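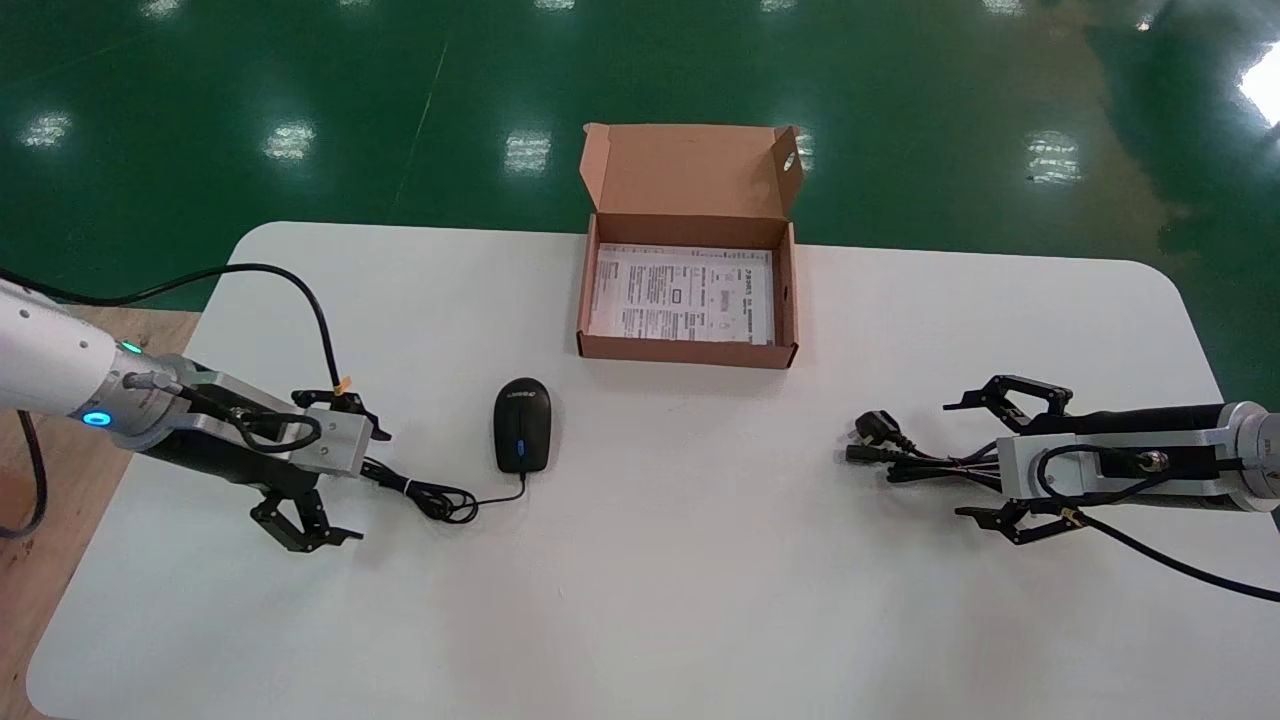

What is the Prokix work table meant for?
Packing, kitting and light assembly of small goods, such as a corded mouse with its carton and instruction sheet, where one item at a time is handled on a clear, flat surface.

Prokix work table, white, rounded corners
Supplied by Nondden

General
The Prokix is a rectangular table with a white top and rounded corners. It is sold to packing rooms, returns desks and small repair benches. The working height is fixed at the factory and the table is delivered with the top already fitted to its subframe. Only the legs have to be put on.

The top is one continuous surface with no joint, lip or recess. Printed sheets lie flat on it and can be picked up from any side. White was chosen for the standard version as black cables, screws and dark plastic parts stand out clearly against it. Other colours are made to order and are not kept in stock.

Dimensions and load
Depth of top: 700 mm
Height of top from floor: 90 cm
Evenly spread load: 31 kg
Number of parts on delivery: 7 (top with subframe, four legs, bag of fixings, hex key)
Length: see order form; three lengths are listed

The load figure applies to goods spread over the whole top. It does not apply to a vice, press or other clamped tool. For clamped tools ask for the Tuncer subframe, which has a second cross rail and takes the same legs.

Floor
The feet are flat and can be screwed up or down to level the table. They are suitable for sealed concrete, vinyl and epoxy floors. On glossy epoxy, wipe the floor and the underside of each foot before setting the table down. Grit trapped under a foot will mark the coating when the table is moved. Lift the table at both ends – do not drag it.

Where floor lines mark walkways, keep the table and any trailing cables clear of them.

Lighting
The top is a light colour and does not need a task lamp under normal ceiling panels. If the work involves reading small print, such as the tables on an instruction sheet, place the table so that the light falls from the side.

Use for boxed electrical accessories
Most of the questions we receive concern mice, headsets, chargers and similar corded goods. The layout below was written by Elba Fuentealba for our own returns desk and is passed on as it stands.

Place the open carton towards the back of the table, lid up. Leave the front half clear.
Put the item in the middle, with its cable to one side.
Check the item against the sheet, then put the sheet back in the carton.
Coil the cable in loops a little wider than the hand. Tight bends next to the plug or the body of the item should be avoided.
Tie the cable once, near the middle of the coil.
Put the item in first and the coil beside it. Close the side flaps before the lid.

Cartons with a round hole in the side flap should be handled by the edge of the flap. Pulling at the hole tends to tear single-wall board.

Left-handed staff can reverse the layout. The table has no front or back, and the legs are the same at all four corners.

Cleaning
Use a damp cloth and washing-up liquid, then dry. Tape residue can be taken off with isopropyl alcohol on a cloth. Do not use scouring powder, acetone or a blade. Ink from till rolls and fresh labels should be wiped off the same day.

Placing tables side by side
The rounded corners leave a small gap where two tables meet. Cables can be dropped through it, but small parts can also fall through. The Prekier bridging strip covers the gap and is sold singly. It is held by the subframe and needs no drilling. The strip stands slightly proud of the top – allow for this if cartons are slid from one table to the next.

The strip is for the Prokix only. Its profile does not match tables with square corners.

Delivery and spares
Orders received before noon on Monday leave the warehouse in the same week. Tables are sent flat, top and legs in one carton. Check the corners of the top before signing, and note any damage on the driver's copy.

Legs, feet and fixings are available as spares. Tops are not sold without the subframe. For spares and for lengths outside the list, write to Ozan Kozan at the Nondden parts desk, giving the number stamped on the underside of the subframe.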